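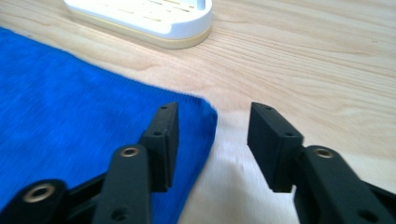

Kastholm Climate & Energy Club — Members' Blog

I went to the March hearing on the Zerkmont solar lease expecting to be angry, and came home mostly hungry. It started at 6:30 and the vending machine was out of everything except mints.

For anyone who has been living a better life than mine: the state wants to lease 594 acres of old pasture outside Zerkmont for solar panels. It has wanted to for 4 years. In that time we have had a draft plan, a revised draft plan, a pause to study the revised draft plan, and a new logo. The panels themselves remain in a warehouse, or possibly in someone's imagination.

The state's energy office was represented by a man named Fares Matar, who had 165 slides and a cold. I felt for him. He got as far as slide 40 before a woman in the second row asked whether the sheep would be allowed to stay. He said grazing was "compatible in principle." She asked what it was in practice. He took a long drink of water.

The trouble, as far as I can follow it, is the power line. Everybody is more or less fine with the panels, but the electricity has to get to Lakatos somehow, and the short route goes through Prernness, where people have views. I mean that both ways. They can see the hills from their kitchens and they would like to go on seeing them, and they will tell you so for three minutes each, with a timer.

So the legislature did what it does, and wrote a climate target with no power line in it. We are supposed to cut emissions from electricity in half. The bill says so in a very firm tone. It also hands the siting decision to three agencies, each of which needs to hear from the other two first.

I did speak. I had notes, which I left in the car, so I said that I'd take the poles over another summer of smoke and sat down with most of my time left. One man clapped, then seemed to regret it.

Written comments are open until the end of the month. Mention the line specifically, because letters saying "I support clean energy" go in a pile with the others saying "I support clean energy" — it's a tall pile. The next hearing is in Lakatos and I'm bringing a sandwich.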